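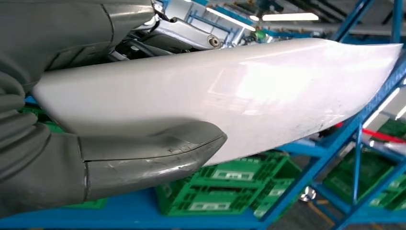 White trim panel, gloss finish, marks towards one end

Varnar Community Help > Storage and Workshop > Plastics

Marks on glossy white plastic after storage - dirt or damage?

Posted by Wumum, August 2024

I keep spare exterior trim for a small repair business. Most of it is painted or moulded white plastic with a gloss finish. Several parts have come off the rack with small grey specks and dull scuffs near the narrow end. They were clean when they went in.

A microfibre cloth and warm water with washing-up liquid removes some of the specks. Others stay. I have not tried anything stronger.

The parts were stored flat, wrapped in the thin foam sheet they arrived in, for 12 months. The room is heated in winter and has no windows. What I need to know is whether the remaining marks are in the surface or on it, and how to store the next batch so that it does not recur.
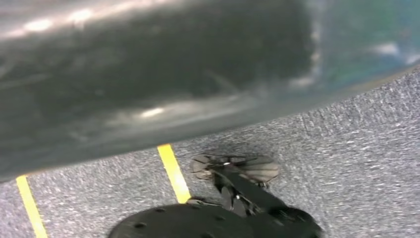
Elsie Ellery

Establish which kind of mark you have before using any product. There are two quick checks.

Run a clean fingernail across the speck at a shallow angle. If it catches on the way up, there is material sitting on the surface. If it drops, you have a pit or a scratch. If you feel nothing, it is a stain or a transfer mark.

Then hold a torch low and to one side. Overhead light is poor for this, as the broad reflection on a glossy part hides shallow defects. Move the torch, not the part.

Deposits: use isopropyl alcohol on a cloth, light pressure, one pass, then turn the cloth. Test on the reverse first. Do not use acetone or cellulose thinners. Both will attack ABS and will soften many paints.

Transfer marks: a fine plastic polish, by hand. Wash the part first or you will drag grit across it.

Pits and scratches: polishing reduces the shallow ones. If you can feel it clearly with a nail, it needs flatting and refinishing. On unpainted plastic, leave it alone unless the part is going on show.

I would suspect the foam. Thin foam sheet picks up dust, and when parts are slid in and out it behaves like a mild abrasive. The narrow end tends to suffer most because it is the end that gets pushed along the shelf.

Rakena

Toothpaste works.

Joston

Please do not use toothpaste on gloss. The abrasive varies between products and it leaves a haze which then has to be polished out.

On storage, I agree with the point about foam. Soft polythene bags, one part per bag, closed but not sealed airtight, have given me far less trouble. Wipe the shelf before loading it. Fix labels to the bag and never to the part - adhesive residue on white plastic yellows and is tedious to remove. Painted metal shelving is fine if you line it. A hubcap laid face-up straight on a blue shelf, like the one shown below, will rub at its rim each time it is moved, and a piece of clean felt under it is enough to stop that. Long parts should be supported in at least two places so that they do not take a set. 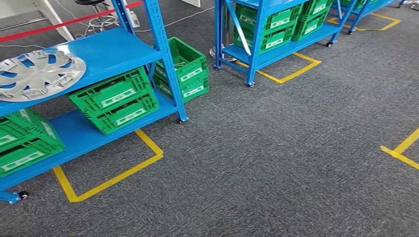
Heat matters more than most people allow for. Keep plastics away from radiators and pipe runs, and check the stock every June or so, before the room warms up. When you do, open the bags and look for dulling as well as specks. For heavier items use the lower level, and keep crates for the small fittings, with nothing loose on top of trim. The hubcap on the upper shelf should have the same felt under it as anything else with a finished edge.

Wumum

Thank you both. The nail test says most are transfer marks. I will try the polish on a scrap piece first.

5 people found this page helpful. Viewed 1,377 times.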